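Soltden-learning list archive
Last updated: 9th December
Print this message | E-mail this message
Reading time: 3 minutes

Subject: Re: Clutter in the simulated pick set
From: Hafþór Bergmann

> We trained on the first 400 simulated episodes from Grasar and the policy
> does well on a bare counter. With other objects near the target, it slows
> down, and in several runs it stopped above the wrong item. Is the second
> batch any different in this respect? Also, are you still recording failed
> grasps, and if so, how are they labeled? Our loader drops anything without
> a success flag.
>
> Drurkthorpe group

Replying to both points.

The second batch is different. The first one was recorded with a fixed object list and one counter texture, which we kept simple to get the controller settings right. From March on, each episode draws its counter material, wall colors, lighting and extra objects at random when the simulator resets. The set now stands at 838 episodes, counting the ones you already have. The new ones are in a separate folder and should not be mixed with the old ones in a validation split. Some start poses were reused, and a random split will put near copies on both sides.

Failed grasps are still recorded. The flag is in the episode header now and no longer in the last step, so your loader is probably looking in the wrong place and dropping good episodes along with the bad. Read it from the header. There are 2 failure codes in use:

1 - gripper closed, object not held
2 - object held, then lost before the goal pose

Please do not delete code 2. The steps up to the loss are usable for training the approach, and Hubmann has been using them that way with the final segment masked.

On the slowing down: I would check the camera crop before blaming the data. In your config the crop follows the target mask. If the mask is noisy, the crop jumps to a neighboring object and the policy sees a view it was never trained on. Run one episode with the crop disabled and compare the commanded velocities. 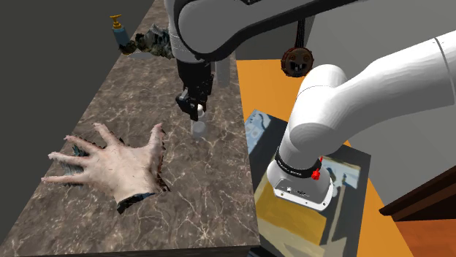 Extra objects in the new batch come from a pool of scanned meshes, and the sampler does not care whether an item belongs on a counter. Mesh quality is uneven. The spread hand lying on the marble has dark jagged fragments along the fingers and a ragged edge at the wrist, while the spray bottle with the yellow pump head farther back is clean enough to use as a target. I have left the damaged meshes in as distractors and taken them out of the target list. The clear cup in the gripper is a harder case for other reasons. Depth in our renderer passes through transparent surfaces unless the material is tagged, so for clear objects use the segmentation channel to find the outline and ignore depth inside it. The tag is missing on older assets. I am adding it as I find them.

The sampler also attaches hanging items to the arm in some episodes. These have no collision shape and will not affect the contact data, but they do show up in the color channel. If you filter by visible pixels of the target, lower your threshold or you will lose those episodes.

What I need from Drurkthorpe is the list of episode numbers where your policy stopped above the wrong item, with the random seed for each. With the seeds I can rebuild the layouts and record fresh demonstrations from the same start. Plain text is fine, one per line. Please send it to the list and not to me directly, as Hubmann wants the same layouts for their own runs.

Hafþór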